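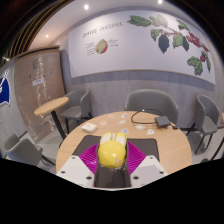 Companion Animals and the Community
Unit 6 handout: Strays, surrenders and the paperwork in between
Lungile Modise
September 2021

Read before the seminar. Bring a pen. The intake exercise at the end is done on paper, as it would be at a front desk when the computer has gone down, so get used to it.

1. Words we'll be using

A stray, for this unit, is an animal found without anyone in charge of it. That says nothing about whether it has a home. Most cats I have been handed as strays were a good deal heavier than I would have expected of an animal living on its wits, and at least one had a standing arrangement with three kitchens.

A surrender is an animal given up by its owner, in person, with a signature. The signature matters a great deal and we'll come back to it.

Abandonment is leaving an animal with no arrangement for its care. The line between abandonment and a badly done surrender is thinner than the leaflets suggest. A rabbit left in a box by a shelter gate overnight has been abandoned. The person who left it may sincerely believe they did the responsible thing. You will meet both views in the same phone call, sometimes from the same caller.

A return is an animal that was rehomed and has come back. Shelters used to call these "failures". Please don't. The form at Lutine, our partner shelter, had a box marked FAILED ADOPTION as late as last winter, and people who had cried in the car park were being asked to tick it.

2. Why people give animals up

Students arrive with a picture of a careless owner, and there are certainly some. But if you sit at an intake desk for a month you mostly hear about landlords, hospital stays, new babies, separations, shift changes and money. Money is often hiding behind another answer. "He's got too much energy" can mean "I can't afford the trainer", and "she needs a bigger garden" can mean nearly anything.

For the case file we use the records of the Hekolex estate, a made-over factory site where the new tenancy agreement brought in a one-pet rule. The estate had 70 flats. Nobody in the letting office had asked how many of them held two dogs. In the weeks after the letter went round, Lutine took in animals from households that had never been in touch with any welfare service before. There was no cruelty in it anywhere. There was a letter with a deadline, and a phone number that went to voicemail.

Things to look for when you read the file:

What the letter said, and what tenants thought it said. They are different documents.
Which households rang for advice first, and which simply turned up.
How many of the animals could have stayed put with a short extension. The file doesn't tell you directly. You'll need to read the desk notes, and the handwriting is poor. Some of it is mine.

3. The first conversation

The person in front of you has rehearsed this. They may have rehearsed being told off, in which case they will start the argument without you. Let it pass.

Ask open questions first and form questions second. "Tell me about her" gets you further in two minutes than the first page of the form does in ten. You will hear what the dog eats, that she doesn't like men in hats, that she sleeps under the stairs when there's thunder. All of that is useful to the kennel staff, and very little of it has a box.

Then ask whether anything would let them keep the animal. Ask once, plainly. If there's a way, they will usually say it. If there isn't, asking four times is a kind of bullying, however kindly it's done, and I have watched a well-meaning colleague do it until the owner left with the dog. We had no idea where they went next. It was recorded as a good outcome.

Don't promise anything. You don't know that he'll find a lovely home. You don't know that they can visit. You can say what the shelter does, in what order, and who to ring.

4. Signing over

A surrender form transfers ownership. Until it is signed, you are looking after somebody else's animal. Afterwards, the shelter may treat, neuter, move and rehome it. People signing in distress don't always take this in, and it is your job to say it out loud. Pointing at paragraph four won't do.

Check three things before the pen comes out. Is this person the owner? Is anyone else a joint owner, such as a partner who is at work and believes they still have a cat? Does the chip, if there is one, agree with what you've been told? The chip database shows who registered the animal, which is helpful evidence and often several house moves out of date. Look at it, ask about it, and write down the answer.

Cetel, the records program we use in the practical sessions, won't let you close an intake until the chip field is filled in. It will, however, accept the word "chip". Last year's group discovered this before I did.

5. Found animals

With a found animal the owner is still out there until you have good reason to think otherwise. The holding period exists for them. It's also the part the public dislikes most, particularly the finder who has already named the dog.

Work in this order: scan, photograph, check the lost reports, then put out a found notice. Keep one detail back from the notice. A white toe, a nick in the ear, the colour of the collar lining, anything the true owner would know. It makes the later phone calls much shorter.

Finders need looking after too. They have often gone to real trouble, and they get very little in return beyond a reference number. Tell them when they can ring. Write down whether they would like to be considered if nobody claims the animal, and then make sure somebody reads it.

A word on messages left with animals. Notes tucked into carriers, taped to boxes or tied to collars should be kept in a plastic sleeve with the intake form. They may be evidence. They may also be the only history the animal has. I have seen one put in recycling for being untidy.

6. A longer case: Đàm

Đàm was a brindle crossbreed, elderly, brought in by a neighbour after the owner had been taken into hospital. The neighbour had a key, a lead and a carrier bag of tinned food, and no authority whatever to sign the dog over. The desk accepted her signature anyway. It was late and everyone was being helpful.

The intake was logged as number 1034. When the owner's niece rang, she was told there was no such dog, as somebody had entered him a second time under 1234, with the name spelled as it sounded and the breed given as "mixed (nice)". Both records were live. One said he was in kennels, the other that he was available for adoption.

He did go home in October, so you can relax. Before the seminar, write out the sequence of events and mark each point at which a correct entry would have stopped the muddle. Most students find the signature straight away and the duplicate soon after. There's an earlier one. Look at what the neighbour was asked when she came through the door, and at what she wasn't.

You'll notice nobody in the file did anything unkind. Try to write your answer without blaming the person on the desk, who was by herself and had a goose in the next room.

7. A note on older practice

The reading pack has a kennel manual from 1984. I've kept it in for the chapter on record cards, which is still the clearest account I know of why each animal should have one card and only one. The chapter on "suitable homes" has aged badly. It assumes a wife at home in the afternoons and treats flats as a sort of illness. Read it anyway, then compare it with the adoption criteria of any shelter you like, and see how many of the same assumptions have survived in politer wording.

8. The intake exercise

Work in pairs. One of you is the desk, the other is bringing in an animal. The person bringing the animal gets a card with the true circumstances on it, and should give them up only when asked decently. The desk has a blank form and fifteen minutes.

Swap after the first round. Please don't act. Two years ago we had a very moving performance involving a ferret, and the form was left blank.

Afterwards, hand your form to another pair and have them tell you, from the form only:

who owns the animal now
what it needs tonight
who should be rung tomorrow, and about what

If they can't, the form isn't finished. Fill the gaps in a different colour so you can see where they were.

9. Reading and written work

Required: the Hekolex file, desk notes included; the Đàm records, both of them; chapter two of the manual.

Optional: the chapter on suitable homes, if you are feeling calm.

Written work for this unit is a single side on one question: what should a shelter owe to the person giving up an animal, once the form has been signed? I don't have a model answer. I do have views on margins, and on essays that open with a dictionary definition of "owner".

Hand in on paper, stapled, to the tray outside my door. The tray marked OUT is the correct one. The labels were swapped before I moved in and everyone is used to it now.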